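How to Clear and Reset an Open Cubby Shelf in a Small Bedroom

Bedroom storage, open shelving

An open shelf unit has no doors, so every object on it is on display and every object on it collects dust. In a small bedroom the unit also tends to become the place where pockets get emptied. The method on this page uses one handled basket and takes one pass to clear and one pass to return. It works for a tall cubby unit or a bookcase without doors. It doesn't cover clothes in drawers or anything stored under the bed.

What you need

One small basket with a handle, plastic, with slotted or mesh sides
One dry microfiber cloth
One damp cloth, wrung out well
A pencil and a strip of masking tape
A step stool if you can't see the top shelf while standing flat on the floor

The basket matters more than the rest. It should be small enough to carry in one hand when full. A large bin sounds efficient, but people fill it, set it on the bed and leave it there. Slotted sides let you see what is at the bottom without tipping it out, and grit falls through instead of collecting under the objects. Coins and earring backs will also fall through a wide slot, so put those in a cup.

Step 1. Clear the floor in front of the unit

You will be standing in the same spot for most of the job, turning between the shelf and the bed. In a narrow room there may be only a strip of floor between the two. Move shoes, bags and charging cords out of it. Keep 26 inches clear if the room allows it. Less is workable, but the basket will knock against the lower shelves when you turn.

Step 2. Work by column

Most people clear a shelf unit row by row because that is how they read. With cubbies, take a column at a time, top to bottom. Your feet stay put, the basket stays in the same hand, and dust that drops from an upper cubby lands on one you haven't wiped yet.

Hold the basket by its handle in your weaker hand with the arm hanging down. Reach with the other. Pick up one object, lower it into the basket, and go back for the next. Don't rake items off the shelf with your forearm. Small things roll to the back and the ones in front go over the edge.

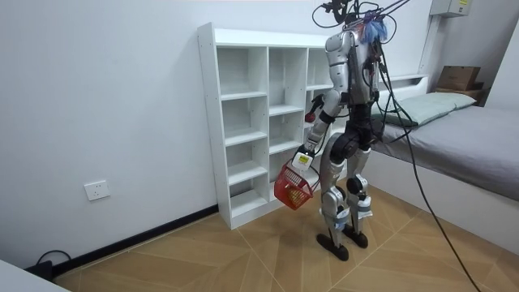
Feven Beyene

Step 3. Sort as you empty the basket

When the basket is full, or when a column is finished, empty it onto the bed in three groups:

Returns to this shelf
Belongs in another room
Undecided

Spread an old sheet first if the bedding is light colored. Keep the undecided group small. If it grows past a single basketful, you are sorting too slowly — put the next item in one of the other two groups and move on. Items that belong elsewhere stay on the bed until the shelf is done. Walking each one to the kitchen adds more time than any other part of the job. My first attempt at this took 60 minutes with trips to other rooms and 17 without them, on the same unit.

Step 4. Wipe down

Dry cloth first, then damp. Reversing the order turns dust into paste, and paste settles in the corners of a cubby, where it is hard to get out with a finger. Wipe in this sequence:

Underside of the shelf above
Back and side walls
Shelf surface
Front edge

The front edge picks up hand marks and shows them badly on a white unit. A drop of dish soap in the damp cloth takes them off. Avoid abrasive sponges. If a mark needs more than soap, use a melamine pad with light pressure and test it on the underside first. Sanding paper, even a fine 600 grit, will dull a painted or coated finish, and the dull patch will be more visible than the mark was.

Leave the surfaces to dry fully before anything goes back. Cardboard boxes and book covers stick to a damp shelf.

Step 5. Assign the cubbies

Write a short label on masking tape for each cubby and stick it on the front edge. The labels are temporary. They stop you from filling the easiest cubbies first and running out of room for large items.

Lowest cubbies: heavy items, books laid flat, anything a child may take without asking
Waist to shoulder height: daily items
Above shoulder height: light items used a few times a year
Top surface: nothing loose

Nothing goes on the top surface unless it has a wide base and weighs very little. A tall unit on a hard floor is easier to tip than it looks. If yours isn't anchored to the wall, do that before reloading it, while it is light enough to shift. Follow the fixing instructions for the unit and use an anchor suited to the wall type.
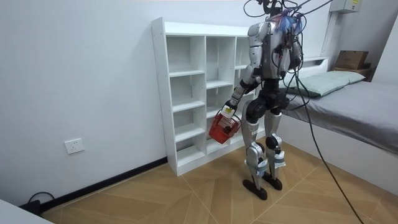 Step 6. Return the items

Load the basket from the first group only and work one column at a time, this time from the bottom up. Putting the weight in low keeps the unit steady during loading. Set the larger objects at the back of each cubby and the smaller ones in front, with a finger's width of clear shelf at the front edge. That margin is what you will wipe from week to week.

Leave at least one cubby empty. In my own unit it is the middle one, and it gets used constantly for a glass of water, a library book, mail.

For small loose objects that roll, use a shallow tray inside the cubby. I have used the Pellton tray in its narrow size and the Sivach open box. Either fits, though the Sivach box has a raised lip that catches on the way out. Measure the inside width of your cubby, not the outside of the frame, before you buy anything.

Step 7. Deal with the remaining groups

Take the second group out of the room in the basket, one room per trip. Then go through the undecided items. Anything still undecided goes into a bag with the month written on it. Mine currently says February. If the bag hasn't been opened by the time you next clear the shelf, the contents can go.

Troubleshooting

Basket handle pops out of its socket: it is overloaded or the handle is only clipped in. Carry half loads.

Items slide forward: the unit is leaning. Check the shelf with a level and shim the front feet.

Dust returns within days: check for a vent or an open window opposite the unit. Closed boxes in the two or three worst cubbies are the practical fix.

Labels leave residue: the tape was on too long. Remove it within a week — warm soapy water will lift what is left.

Upkeep

Once a week, run the dry cloth along the front margins and empty the spare cubby. Keep the basket on the floor beside the unit or hang it on a hook nearby, empty, so it is ready for the next round.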